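Print this page
E-mail this page

Workshop notebook, Flusholm
2018-01-09

First full day back and the Drekora folding line is already the best thing on the floor! I came in braced for the usual post-holiday grumbling and found half the returns crew standing at the guard rail watching it do duvet covers.

For colleagues catching up: flat goods (sheets, covers, tea towels) now go through the folder without anyone touching them between the infeed and the bagger. Puffer jackets, anything quilted, anything with straps or tabs hanging off it still goes to the hand bench. The folder wants a clean edge to grab and a bunched-up jacket doesn't give it one.

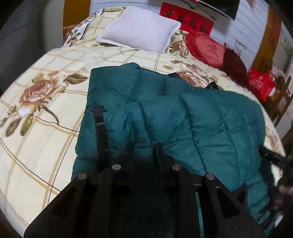

So the next piece of work is grasping, and the Votness people are keen. We have 80 handling runs to sort through and the aim is 2,000 by August. Soft garments on soft surfaces are the hard ones, everything gives when you press on it. My own favourite problem is webbing. A loose strap can pass for a good grab point and then you lift the strap and leave the coat behind.

What's changed for the crew: 2 of the old folding stations are gone and those folks have moved to inspection and mending. They like the mending (me too, I had a go at a zipper over lunch and was hopeless). Less reaching overhead, fewer sore wrists by the afternoon. The grumble is noise, and it's a fair one. The bagger hisses right beside the inspection table. Moving the table to the other side of the pillar, will try it tomorrow.

Also heard: people want a say in when the line slows down. Agreed, and the speed dial is going on the crew side of the rail. Started at 100 per cent this morning, dropped it after coffee, everybody happier.

To do: felt pads for the chute, relabel the bins, ring Vukadinović about the spare belt.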